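Wer spricht für die Gemeinde, wenn keiner fragt?

April, von unserer Gastautorin

Ich wohne seit elf Jahren in Rikdale und habe in dieser Zeit drei verschiedene Personen im Amt des Bezirksvertreters erlebt. Alle drei waren fleißig, alle drei hatten einen sehr schönen Lebenslauf. Auf der Seite des Bezirks kann man ihn nachlesen: zuerst der Ausschuss für Verkehr, dann der Ausschuss für Finanzen, dann der Vorsitz, dann das Ehrenamt. Ich lese solche Lebensläufe gern. Aber ich muss gestehen, dass ich nach dem Lesen nie weiß, was diese Person eigentlich entschieden hat.

Meine Meinung ist einfach: Ein Mandat soll man an den Abstimmungen messen, und die Abstimmungen soll man finden können. In Rikdale kann man das nicht. Die Protokolle des Bezirksrats erscheinen manchmal nach vier Monaten, manchmal gar nicht. Als ich im Gemeindehaus nach dem Protokoll über die Buslinie nach Ivton gefragt habe, bekam ich eine Mappe mit 56 Seiten. Der Name eines Abstimmenden stand auf keiner einzigen davon. Es stand dort nur: »mehrheitlich angenommen«. 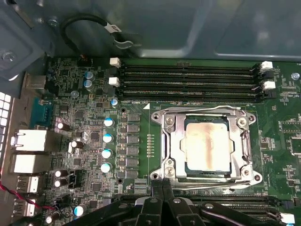 Die Vertreter antworten auf diese Kritik meistens, dass die Sitzungen doch öffentlich sind. Das ist richtig. Die Sitzung beginnt um 14 Uhr, und der Saal hat 32 Plätze für Zuhörer. Wer arbeitet, kann um 14 Uhr nicht kommen, und wer kleine Kinder hat, auch nicht. Eine Öffentlichkeit, die nur für Rentner und Studenten gilt, ist für mich eine halbe Öffentlichkeit. Mir kommt der Rat manchmal vor wie ein Computer im geschlossenen Gehäuse: Man weiß, dass er rechnet, aber den Prozessor in seinem Metallrahmen und die vier schwarzen Speichersteckplätze daneben sieht man erst, wenn jemand das Blech abnimmt. Ich verlange nicht, dass jeder Bürger alles versteht, was darin liegt. Ich verlange, dass er hineinschauen darf.

In Morin, der Nachbargemeinde, geht es besser. Dort wird seit zwei Jahren nach jeder Sitzung eine Liste veröffentlicht, mit allen Anträgen und mit dem Namen von jedem, der dafür oder dagegen gestimmt hat. Man hat damals gewarnt, dass die Vertreter dann nur noch für die Liste stimmen werden und keiner mehr einen unbequemen Kompromiss wagt. Ich habe diese Warnung ernst genommen, und ich nehme sie noch immer ernst. Es gibt Entscheidungen — zum Beispiel über die Gebühren für das Abwasser —, bei denen ein Vertreter Mut braucht, und Mut ist schwerer, wenn der Nachbar mitliest. Trotzdem glaube ich, dass ein gewählter Mensch diesen Druck aushalten muss. Er hat ja um die Stimme gebeten.

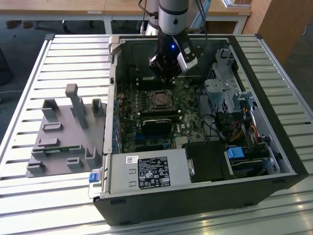
Geöffneter Desktop-Rechner, auf der Seite liegend; der Prozessorsockel ist leer.

Man sagt mir auch, die Sache sei zu teuer. Der Bezirk hat im letzten Haushalt 600 Euro für die Veröffentlichung der Protokolle eingeplant und davon 300 ausgegeben. Für die Broschüre »Unser Ernik-Park« war deutlich mehr Geld da, obwohl der Park seit dem Herbst wegen der Wegearbeiten gesperrt ist. Ich habe nichts gegen Parks und auch nichts gegen Broschüren. Ich möchte nur, dass man das Wort »teuer« nicht benutzt, wenn man »lästig« meint.

Vor der nächsten Wahl werden wir wieder Faltblätter im Briefkasten haben, mit Foto, Beruf und Familienstand. Ich werde jeden Kandidaten, der an meiner Tür klingelt, dasselbe fragen: Stimmen Sie im ersten Halbjahr für die namentliche Liste, ja oder nein? Die Antwort schreibe ich mir auf, mit Datum, und ich hänge sie an das Brett beim Bäcker, wo sie auch nach der Wahl hängen bleibt.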